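Unit 3 handout: Visit to the Wisine open day

Read this before you write your report. The Wisine lab ran its two-arm demonstration all morning, in sessions of 14 minutes each. Stay with one session from start to finish - it is easier to take notes that way.

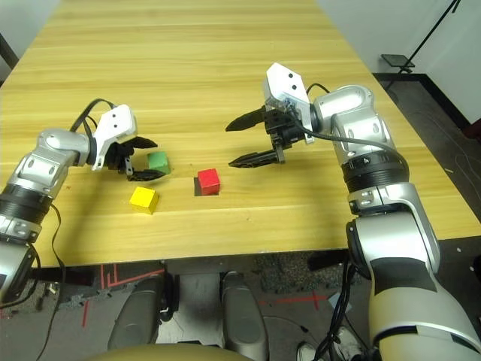
Your report should cover how a task is divided between two arms. Write down which arm is closer to each object before anything is picked up. With the green cube next to the left gripper and the red one nearer the right, the split looks simple, but the yellow cube needs a rule. State the rule you would use.

Length: over 200 words, plus one sketch of the table from above. Worth 50 points. Hand in at the Polat office by the first class in February.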